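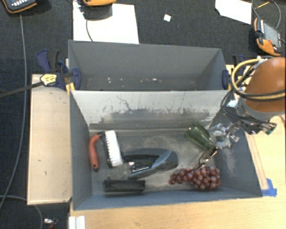
Dzifa Gbeho
Doctoral researcher in theater studies

3.2 Rehearsal and the adapted text

Figure 4. Gray bin with scrub brush and stapler.

The stage version of the memoir Stunwood was prepared by Marisol Tamayo over two drafts. The first ran to 224 pages and kept the book's order of chapters. The second, used in rehearsal from July, came to 184 and opened with the mother's return, which the book leaves until late. Both drafts were read for this study alongside the prompt copy held by the Lovby company.

Most of the cuts fall in the chapters on boarding school. Tamayo told me she removed them because the narrator is alone in nearly every one, and she did not want long speeches to the audience. Two letters survive from this part of the book. They are read aloud by the brother, played by Lajos Csizmadia, who never reads them in the memoir.

The director, Krisztina Rácz, made further changes with the cast. Lines were moved between the two aunts, and the funeral was shortened twice. The prompt copy shows the second change in pencil, with the old ending still legible – a speech of nine lines that the memoir gives almost word for word.

How far audiences noticed these changes is harder to say. The hall seats 830, and the printed program said only that the play was "after the book." Of the two reviews I found, one treats the brother's reading as the memoir's own scene. The other does not mention the book at all. Section 3.3 takes up the question of who is speaking in the letters.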